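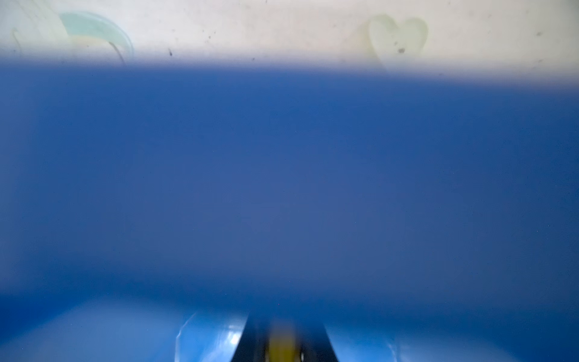

Back from the Pillai open day, feet hurt, notes typed up on the train home so forgive the state of them.

Thursday, doors at 9, I got there twenty minutes late because the bus from Olau drops you at the wrong side of the business park and there's a fence. No signs. Followed a man with a lanyard. Coffee in the entrance hall, decent, free. You get a sticker with your name and a colored dot on it and the dot decides your group. Mine was green, which went to the robot hall first and the lecture last. Good deal -- the red group had to sit through slides before they'd seen a single thing move.

Building used to belong to Gerkham, who made office furniture until they moved out. You can still see the rails in the ceiling. Pillai took the ground floor and half of upstairs. The guide said 2442 square meters in all, and then said it again upstairs, clearly proud of it.

Robot hall is smaller than I expected. Rows of work cells, arms, screens, and a lot of cable on the floor under rubber strips. Loud? No. Mostly fans. People talk in normal voices. I'd been picturing a car plant, sparks, all that. More like a school workshop with better lighting.

What I'd come for was the small-object handling. My own job is packing, gift sets mostly, and half of what we pack is light, floppy or an awkward shape. So I parked myself at the cell with the flowered walls and let the group go on ahead for a bit. Flowers and moths all over, huge daisies, and a painted floor too. Prettiest thing in the building by a mile.

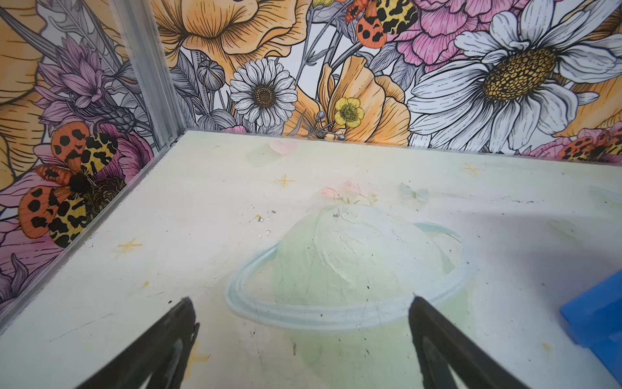 Between the fingers: the ringed planet on the cell floor, flowers on top.

The idea with the busy walls, as the guide put it, is that a camera which only ever sees plain gray gets spoiled. Put it in a real kitchen or shop and it falls apart. So they give it patterns, drawings, dirt, whatever. He waved at the specks on the floor and said they don't wipe down as often as visitors would like. Fair enough. Our benches look worse by lunch.

Then the numbers, which I wrote on my hand. They aim for 200 tries at a task before they even look at the results. 800 before they change anything. A person steers the arm for the early ones, and that's the bit I hadn't understood from the leaflet. Somebody stands there and does it, over and over, and the machine gets trained on the recordings afterwards. I asked if it was boring. She said yes, but you get fast, and your shoulders go before your patience does.

Grippers are plain things. Two fingers, open, close. I'd figured on something like a hand. They have a hand upstairs in a glass case and it was switched off. The guide said two fingers will do most jobs if you come in from the right angle, and coming in from the right angle is most of the work.
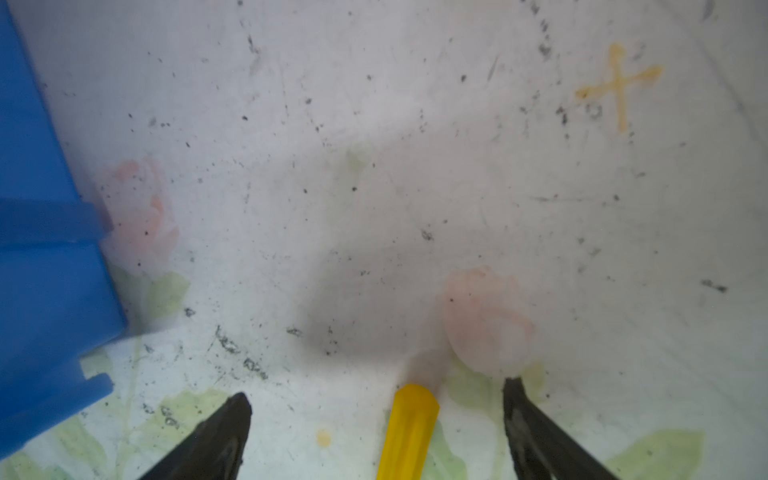

Too slow for us, was the verdict from a woman in the green group, who'd driven in from Janinora and runs two packing lines there. She said her people would be through a tray before the arm had made up its mind, and she'd want to see it go a whole shift with no one standing next to it. The guide didn't argue. Said speed comes later and they'd sooner get it careful first. She wrote something down and underlined it.

I'm somewhere in between. It is slow. But I watched long enough to stop noticing, and there's work in our place that nobody would miss doing. Folding the inserts. Picking the loose bits back out of the bins when an order gets canceled.

Upstairs: the hand in its case, a meeting room, a wall of old grippers with tags on them. Some look like salad tongs. Liked that wall a lot, could have used more lables. Lunch was sandwiches, egg ones gone by the time green group got there. 100 visitors on the list, going by the sheet at the desk, and I'd say they catered for fewer.

After lunch they let us back in the hall without a guide, so I went round the flowered cell again and stayed for a good half hour. Butterflies on the floor, thin pale wings, and a blue bin beside them. Thin stuff lying flat is the worst thing to pick up, ask anyone who's had to get a sticker off a table with gloves on. 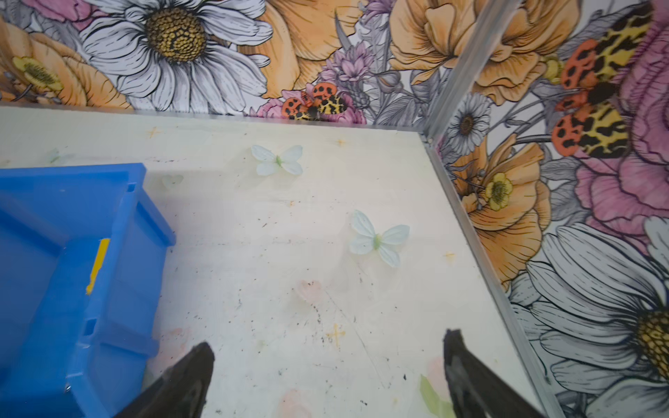

Can you try driving one of the arms yourself?
Only in the afternoon slot, and you have to put your name down at the desk when you arrive. I didn't know that and missed out.

Lecture at 3. Too warm in there, blinds down, I lost the middle part. The end was better, on what happens when a grip fails and how they keep those recordings too in stead of throwing them out. Would have liked that at the start of the day.

Practical stuff if you're going to the next one, which is December. Take the later bus and get off at the second stop for the business park, by the tire place. Bring a sweater for the hall, the fans are no joke. Bags go in a locker, you need a coin. Phones are fine downstairs but not upstairs. The gift shop is a table with mugs on it.

Train's pulling in. Photos are up with this, more when I've found the cable.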